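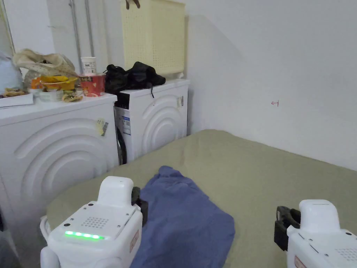
Home & Shop Automation > Manipulation > Cloth and other soft goods

Thread: Folding from a heap, state of things?

skerkari_dan
Posted 2019-08-18

Looking for sober numbers. I maintain the infeed on a Flovenport towel line at a commercial laundry. The folder is fine. The bottleneck is the person who picks a towel out of a heap, finds two corners and presents them. I keep reading that two-jaw grippers can do this now. On what cloth, and starting from what state?

weftcount
A blue cloth bunched on a green cover is the usual bench case, and it is an easy one. One item, one color, strong contrast with what it lies on. Segmentation is close to free. Corner finding is the hard part, as the corners are generally inside the bunch. Our rig at work gets a usable corner on the first grasp 70 times in 100. The rest need a regrasp, and after 2 regrasps we give up and shake it out.

Carleen Te Moana
Seventy in 100 with one cloth or a mixed set?

weftcount
One cloth. Mixed set is worse and I don't have a clean figure.

Carleen Te Moana
Then it says very little about a house. A house has bedding. A duvet cover is larger than the reach of most arms, it has two layers, and it is pale on pale.

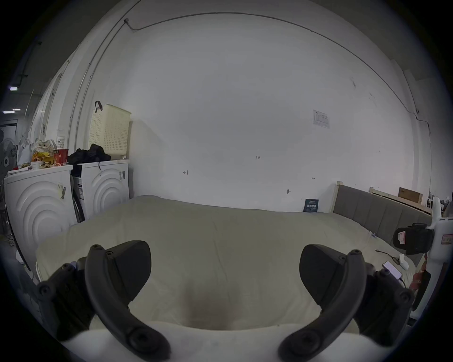 Cream duvet, gripper jaws in the foreground.

With that much off-white in view, an edge is a shading change of a few gray levels. I would not trust a depth camera on it either. The creases are soft and there is little to lock on to. Add a charging cable lying across the bedding and a planner that treats everything as cloth will drag the phone along with it.

grurnetti_user
Disagree on reach. You don't need to span the thing. Pinch one edge, slide, pinch again. People with short arms make beds. The Grurnetti jaws we run on the shop floor do edge sliding on canvas every shift.

Carleen Te Moana
Canvas is stiff. Sliding along a hem works when the hem holds its shape between the jaws. Try it on a worn cotton sheet and report back.

grurnetti_user
Fair. I have only run it on canvas and one vinyl tarp.

Nørgaard
Cycle time needs to be in this discussion. Our best run from heap to folded square took 13 minutes. An operator does it in seconds. For a shop that settles it. For a home it might not, as a machine can work while the house is empty.
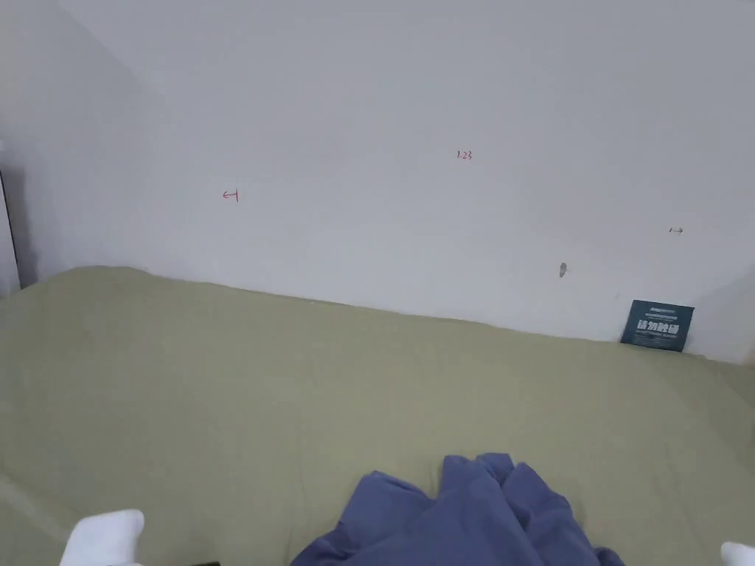
The other thing we learned is that heap shape matters more than fabric. If the pile has raised folds standing up, the jaws have something to pinch and the first lift nearly always succeeds. If the same cloth is pressed flat, the fingertips skid over it or pick up the cover underneath as well. We now score each start by crest height before logging a result, and I would ask anyone posting a success rate to do the same.

skerkari_dan
Useful. My towels come out of a press as a cake, so that puts me in the bad category. Does anyone tumble before the pick?

weftcount
We did in March. A short tumble raised the first-grasp rate by about a tenth. It also tangled the hand towels, so we sort by size first. I can post the drum settings.

skerkari_dan
Please do. Load weight too, if you logged it.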